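Why Does Stone Feel So Cold?

Hi again, it's Lamai Nuchit, back with another of your questions! This one came from Anjani Ngau, who wants to know why the bathroom floor is freezing in the morning when the fluffy mat lying right on top of it feels fine. Great question, Anjani. I have hopped across that same kind of floor in bare feet, squeaking the whole way.

So who made the floor cold? Did somebody sneak in at night with a bag of ice?

Let's start with something that sounds wrong. If the floor and the mat have been in the same room all night, they are very nearly the same temperature. I know, I know, your toes don't believe me. Mine didn't either. But if you taped one thermometer to the tile and another to the mat and left them for a good long while, the numbers would come out just about the same (as long as the sun isn't shining on one of them, or there isn't a heater underneath).

What's going on, then? Your skin is warm, a lot warmer than most rooms, and heat always likes to travel from a warmer thing to a cooler thing. When you put your foot down, heat starts leaving your foot and going into whatever you stepped on. Your skin notices how fast that heat is leaving. Fast feels cold! Slow feels cozy.

Stone lets heat move through it pretty easily. Scientists say it's a good conductor, or at least a much better one than wool. The heat from your foot goes into the tile and spreads out, so there's always room for more to follow, and your toes keep losing it. A fluffy mat is full of tiny pockets of air, and air is terrible at passing heat along. The little bit of mat under your foot warms up, the heat gets stuck there, and your foot stops complaining.

Kitchens are a good place to think about this, with all those different surfaces close together. Put your palm on a marble counter and then on a wooden floor, and the marble will usually feel colder, even though they share the same air.

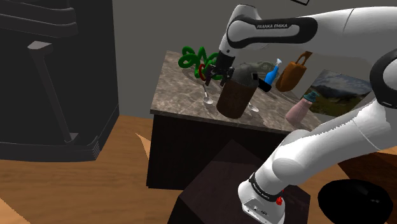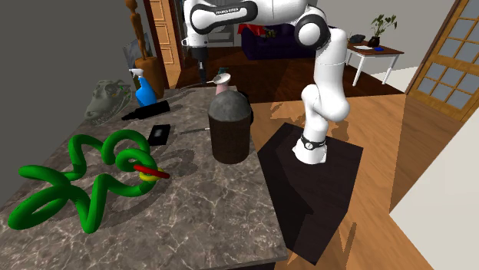
Bakers know all about this trick. My aunt rolls out her pie dough on a slab of marble she calls McPhee (she names everything, her rolling pin is Brollo). Dough has butter in it, and butter goes soft and sticky when it gets warm. Warm hands make it worse. The stone pulls some of that heat away, so the butter stays firm and the dough doesn't glue itself to everything. I ate almost 12 of her little tarts last April and I'm not even sorry.

Now for a test you can do yourself. You need a metal spoon, a wooden spoon and a plastic spoon. Leave them side by side on a table for 30 minutes, away from the sun and the stove. Then shut your eyes and have somebody touch each one to your cheek. Which feels coldest? I bet you pick the metal one. Metal is even better at moving heat than stone is.

Want to try the backward version? Ask a grown-up to stand the same spoons in a mug of warm water (warm like a bath, not hot). Wait a few minutes and feel the handles sticking out. The metal one should be the warmest this time, for the very same reason. It carries the heat up from the water to your fingers.

One more thing before I go. A blanket doesn't make any heat at all, unless it's the plug-in kind. It just slows down the heat that's leaving you. If you wrapped a snowman in a blanket, he'd take longer to melt! Try it with two ice cubes, one in a sock and one on a plate, and write and tell me which one turned into a puddle first.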